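Pivus Two-Arm Folding Cell: Set-up and Operating Guide
Section 5: When a gripper won't let go

The Pivus cell folds laundry with two arms, one at either side of the garment. Most of the time they share it politely. This section covers the fault known on the display as H-42 (Grip Held), in which one arm keeps hold of the cloth after the fold has finished and the other carries on as though the matter were settled.

Read Section 4 (Stopping the Cell) first. If you have skipped it, go back. It is short and it has your fingers in mind. 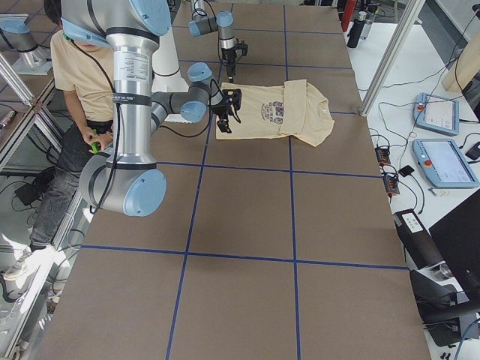 Reading time: 5 minutes

5.1 What the fault looks like

One gripper stays shut on an edge or sleeve. The handheld controller shows a steady light and claims that all is well. The fold count may go up by one, which is optimistic of it.

At our Temthorpe workshop the fault turned up mostly on thin cotton, and nearly always on the second or third fold. Thick towels hardly ever cause it. Fitted sheets cause everything, and are dealt with in Section 9.

CAUTION: Do not pull the garment free by hand. The gripper will win, and the shirt will come second. If the grip then opens without warning, the arm may move to its next position with your hand still in the way.

5.2 Clearing a held grip

1. Let go of the sticks on the handheld controller. Keep the controller in your hands.

2. Press the red emergency stop on the teach pendant for the arm that is holding on. If you can't tell which pendant belongs to which arm, press both. Label them afterwards.

3. Wait until both arms have been still for 25 seconds. Humming is allowed. Creeping is not.

4. Check that nobody is leaning over the table, including you.

5. Twist the stop button to release it, then choose Recover > Open Grip on the same pendant. Do not choose Recover > Home. Home takes the arm back to its parked position by the shortest route and brings the garment along.

6. When the fingers have opened, raise the arm 200 mm using the pendant. Only then take the cloth away.

Note: Software released before April has no Open Grip command. On those cells, leave the stop pressed and follow the manual release steps in Section 6. You will need the small hex key from the lid of the Florkum tool case, assuming it is still there.

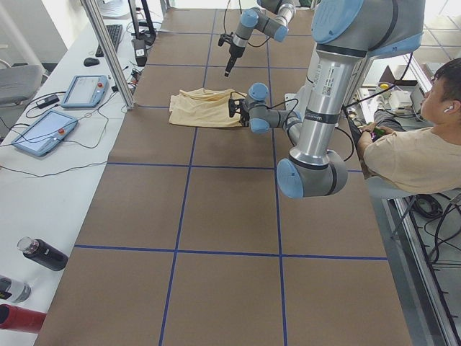

Words: Kazmi technical writing desk

5.3 Before you start again

Lay the garment flat inside the taped panels and smooth out any bunched edges. A double thickness at the edge is the usual cause of H-42, as the fingers close on more cloth than they were told to expect.

Run one fold at slow speed with your thumb off the speed trigger. Watch the gripper that misbehaved. Its innocent colleague can be left alone.

If the fault comes back on the same garment, try another garment. If it comes back on that one too, clean the finger pads with a dry cloth and repeat 5.2. Three faults in one session means the cell is finished for the day. Isolate the power and put a tag on the switch.

WARNING: Never clear H-42 by switching the fault off in the settings menu. The option exists for service engineers. It hides the message and leaves the grip exactly as it was.

5.4 Reporting it

Send us the fault log from both pendants, along with the type of cloth and the fold number. "It ate my shirt" has been received several times and is not enough to go on.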